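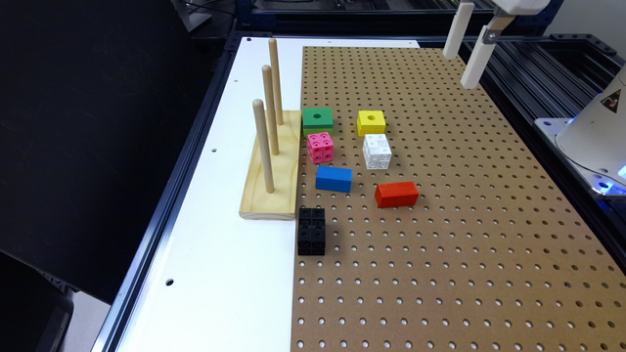 Pegboard, peg stand and a mixed handful of blocks.

Sep 19, 2019

I have gone completely overboard on blocks and I'm not even a little bit sorry. It started in March, when Halina Sikora from down the road was clearing out her spare room and asked if I'd like "a few bits for the kids". A few bits! She turned up with the boot full, and I've been sorting, swapping and sneaking extra pieces home ever since.

My favourite thing of the whole lot is the wooden peg stand. It's such a simple idea, a pine base with a curved top and three dowels standing up in it in a diagonal line, and I love how pale the timber is against the brown of the pegboard. Anything with a hole through it is fair game for threading on. The green foam cube and the yellow cube both have a nice round hole in the top, so those are the ones I hand over first when a little person comes to visit. Foam is brilliant for small hands, by the way. It's quiet too, and if you've ever had a tub of hard blocks tipped out on floorboards at six in the morning you'll know what that's worth.

Then there are the snap cubes, and this is where I get a bit carried away. We used them for maths when I was at school and I can still feel the click in my thumbs. I like making them up into chunky blocks of one colour, pink or white or black, so they can sit alongside the plain red and blue rectangles and be used the same way. You can build with them as they are, or pull them to bits and start again, and no two kids seem to agree on which is the proper way to do it.

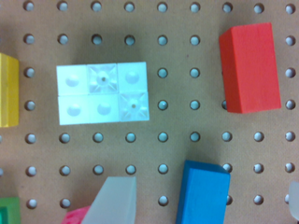
White is the colour I'm fondest of, which surprised me, as I always went straight for the red ones as a kid. It has that slightly see-through look, and you notice the shapes so much more: the smooth round studs on some faces, the little star pattern around the hole on others. Six cubes in two rows of three makes a really satisfying brick. Getting everything perfectly square is another matter. My edges always end up with a bit of a step in them somewhere, and I've decided that's part of the charm.

The pegboard is the other half of the fun. I'd only ever thought of it as something you hang spanners on in the garage, but laid flat on a white table it's a terrific play surface. All those rows of holes give you ready-made lines to follow, so you can line a block up along a row, or turn it and go the other way, or ask someone to leave two holes between the red and the blue. My niece calls them streets. Her whole town is called Cestlow (no idea where she got it) and the peg stand is the harbour at Arnwood, which has boats, apparently, and a very strict mayor.

The mayor is Miso, our cat.

I did finally count the snap cubes last weekend while the kettle was on and got to 311, and then found another 9 under the couch. That seems like plenty, so naturally I've asked Halina if there are any more hiding in her shed. If she comes good I'm hoping for orange.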